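Sirkholm Kitchen Bench: Data Card
Version 2, released in March by Callard

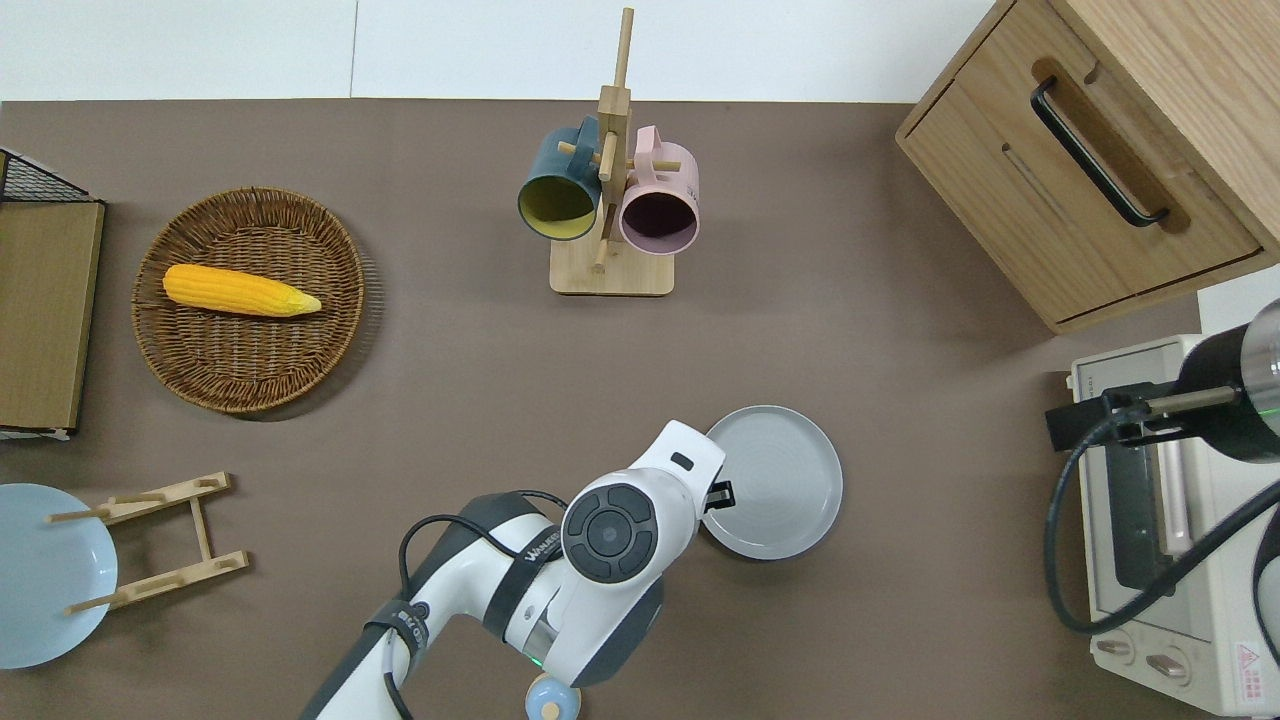 Bench view: robot arm at a gray plate, with mug tree, wicker tray and dish rack.

Summary
The set holds 2,427 episodes of tabletop work with dishes and small kitchen items, of which 532 are reserved for evaluation. It supports a study of automation in the staff kitchen at Sirkholm.

Effect on staff
Kitchen employees were consulted before collection began. Under the trial plan, sorting and racking dishes pass to the arm during the afternoon shift. Staff keep food preparation and all final checks – no position is removed. Hours released by the trial are assigned to training.

Limits
Episodes cover one bench layout. Results should not be used to set staffing levels or to rate individual employees.

Contact
Fanni Magyar, data steward, Callard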